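Der Besprechungsraum

Seit August deckte sie die Tische nicht mehr selbst ein. Bei Flivano hieß das jetzt Anlernen. Sie hielt den Greifer in der Hand, führte ihn an die Flasche, drückte zu, hob an, stellte ab. Danach dasselbe von vorn, mit dem Becher oder der Fernbedienung. 416 Griffe standen auf dem Plan, für jede Schicht.

Früher hatte sie für denselben Raum eine knappe Stunde gebraucht, mit Lüften. Sie wusste, dass die Leute von Borbély kein kaltes Wasser mochten und dass der Mann am Kopfende immer zwei Kugelschreiber haben wollte, weil er einen verlieh. Im Plan gab es dafür kein Feld. Sie hatte gefragt, wo sie so etwas eintragen solle, und die Antwort war, das komme später.

Der Lohn war etwas höher als vorher. Das Handgelenk tat abends weh, und sie wechselte die Seite, sooft es ging.

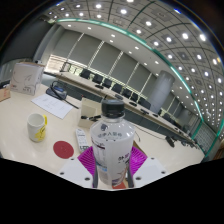
Nach der Pause

In der Kantine saßen sie noch zu viert am Tisch. Im Frühjahr waren sie elf gewesen. Zwei hatten im Lager in Pustbridge angefangen, die anderen hatten die Abfindung genommen. Die Jüngste fragte, wie viele Griffe die Maschine denn brauche, bis sie es könne.

»1000 haben sie am Anfang gesagt«, sagte sie. »Da sind wir längst drüber.«

»Und dann?«

»Dann kommt der nächste Raum.«

Die Jüngste rührte in ihrem Tee. Sie wollte im Herbst die Schulung bei Flurnlow machen, Wartung, abends und am Wochenende. Ob sie nicht mitkomme. Sie sagte, sie überlege es sich, und spülte ihre Tasse aus.

Oben nahm sie den Greifer wieder auf. Die Flasche stand noch da, wo sie sie abgestellt hatte. Sie drehte sie ein Stück, bis das Etikett zum Stuhl zeigte, so wie sie es immer gemacht hatte, und fing mit dem nächsten Griff an.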